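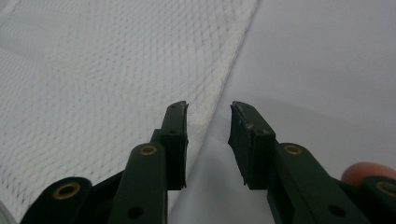 Clavlow Work Surface, Pale
Manufacturer: Pliltetti
Item no. 200-C

Flat surface for sorting, packing and light assembly. The pale color makes small dark parts easier to find. Supplied without legs or frame.

Specifications
Length: 300 cm
Depth: 60 cm
Finish: matte
Edges: square, unbanded
Pack size: 2 pieces

Fitting
Support the underside along both long edges. Do not drill within 60 mm of a corner. Joining strips are sold separately under the Brunton range.

Care
Wipe with a damp cloth and mild soap. Do not use scouring pads or solvents.

Ordering
Cut lengths are made to order and cannot be returned. Trade inquiries: Blažena Ondrejka, sales desk.
Data sheet revised 15 Jan 2022.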